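# Keeping the Bomau cell happy: speaker notes

19th June, Deok-su Do

**Opener (keep it short!)**
- Hello, thanks, ask who looks after a gripper at home base. Wait for hands.
- My topic is one cell, Mellidura, and the small jobs that keep it picking. I love this stuff, so somebody wave at me if I run over.

**Fingertips**
- Soft tips wear out. We swap ours every 1000 picks, and the log says we've done 489 on this pair.
- Look at the joint where pad meets metal before anything else. A pad that twists a little will still grab a box, but bags are much fussier.
- Wipe, dry, check both tips with the gripper closed, then open. Pass the old pair around the room.

**Rail and wiring**
- Screws on the mounting plate: snug by hand, then mark them with a paint pen.
- Tell the Itby story, the cable that rubbed through in August (roughly 129 hours of running, and we blamed the software the whole time!).

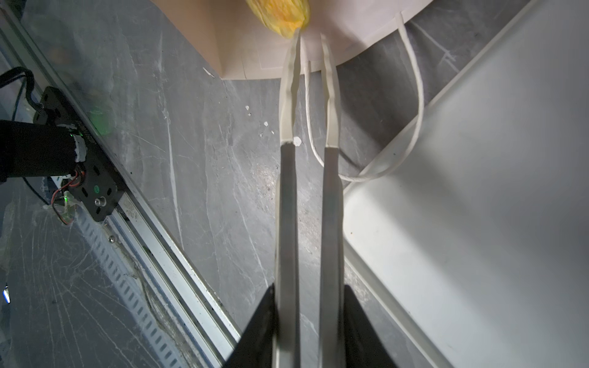 **Bags and handles**
- Rope handles are the best test I know. They flop somewhere new every time, so run five slow approaches after any tip change and keep your hand near the stop.
- Brush crumbs off the table between runs. Ham does it with a paintbrush and I've copied him.

**Questions**
- Spare tips are in my backpack, come and squeeze one.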